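Week 6 handout: collecting demonstrations

Read this before your slot on the arm. The Tellwood set, which we use for the rest of the term, holds 1,893 episodes of block placing. After cleaning, 1,204 were left. The missing ones are mostly people chatting with the gripper half closed, and the learner was very interested in the chatting.

## What counts as an episode

One episode runs from the start pose to the release, plus a short pause. Start recording before you move. Stop after the fingers open and back away. If you drop the block and rescue it, keep the episode and tag it `recovery`. If you drop the block and say something about it, keep that too; there's no microphone.

## Where variety comes from

Of the kept episodes, 610 were recorded by one very patient person on the Wevmont bench, always approaching from the same side. A policy trained on that portion alone is graceful and useless. Vary these on purpose:

- start position of the block, including awkward corners
- rotation of the block before the grasp
- what is already inside the taped area
- speed, within reason (yours, too)

## Wrist view

Check the wrist camera before every batch. You want both fingers and the block in view while you carry it, and enough of the tape to tell where you're headed. The held block will hide part of the target. The learner has to live with that, so you should practice living with it: drive from the wrist feed for at least 3 episodes before you look up at the table.

Green cube in the grip, with the orange-yellow block already inside the tape: 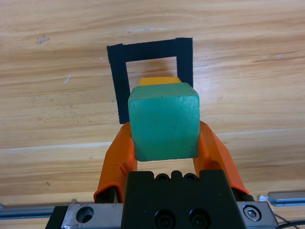

## Labels

Use the Tsang sheet, one row per episode. Fill in the outcome, the block color and your bench. "Fine" is not an outcome. Neither is "sort of." Choose `placed`, `missed` or `recovery`, and put your feelings in the notes column, which Erisis strips on import.

Uploads close Sunday. Bring your worst episode to class.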